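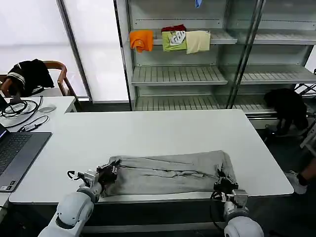
Reading time: 2 minutes

How to Plan a Robot Budget
By Danica Kadlec

A robot that folds clothes usually needs two arms. One arm holds one end of the cloth and the other arm holds the other end. This means a buyer pays for two arms and two grippers. A gripper is the part that works like a hand.

The price of the arms is only the first line of a budget. A budget is a list of what you will buy and what each thing costs. A folding robot also needs a table, a computer, cables and power adapters – and shelves for the cloths.
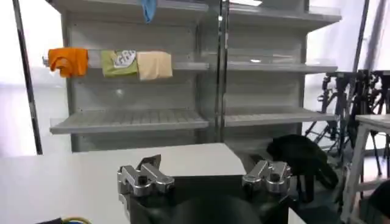
Next come the parts that wear out. Finger pads rub against cloth all day, so they get smooth and start to slip. Suppose one pad lasts 200 hours. A robot that works 2 hours a day needs new pads after 100 days. A planner puts spare pads in the budget before the robot arrives.

Time goes in the plan too. If the arms take nine weeks to arrive and three more weeks to set up, a class that wants to start in October must order in July.

Word to know
Spare: an extra part kept ready for when the first one wears out.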